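**Ticket 348: right arm stops mid-demo, bubble wrap task**
Site: Miltstead, demo cell
Opened by: Raquel Valente, Feb 13, 2018
Assigned to: Troels Hviid
Priority: high (open day visitors from Staderik due)

**Problem**
During the morning rehearsal the right arm froze on the way in to the bubble wrap. The left arm carried on and finished its move. The console showed "joint timeout, R" and the log has 78 lines of the same message. Restarting the demo program cleared it once, then it came back on the second run.

**Log**

09:40 TH: Power cycled both arms. Left homed fine, right homed on the second try.

09:55 TH: Swapped the right arm's data lead for a spare from the Chauke kit. Same fault.

10:20 Celeste: Checked the program. Wait time for the right arm was still set to 6 ms from the bench tests. The left had been changed to 20 in the last update and the right was missed. Set both to 20.

10:35 TH: Ran the approach move on its own, no gripping. No timeouts.

11:05 RV: Santino Zúñiga rang from Staderik. Their group will arrive after lunch and would like to see both arms working on the wrap first, then the stationery. I said yes to the wrap and maybe to the stationery.

11:15 TH: Full demo running, both arms. Pencil cup and staplers stay on the floor of the cell for part two. 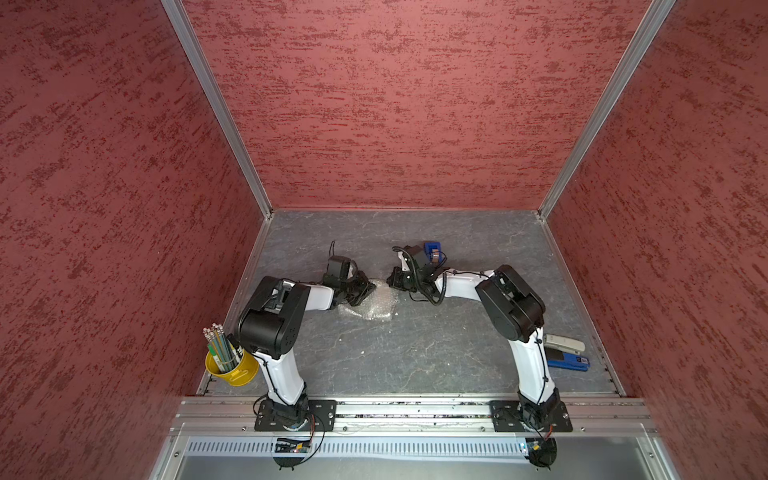

*Fig. 1. Both grippers at the bubble wrap, pencil cup left, staplers right.*

11:50 TH: Log stands at 1,404 cycles with no new timeout. Left gripper closes a little late but it was like that last week. Separate ticket, please.

15:30 RV: Visit done. Wrap demo ran three times without a stop. Skipped the stationery as they were short of time. Usa Paisan asked for a copy of the settings, sent.

**Status:** fixed, leave open until Multo confirm the wait time for their cell as well.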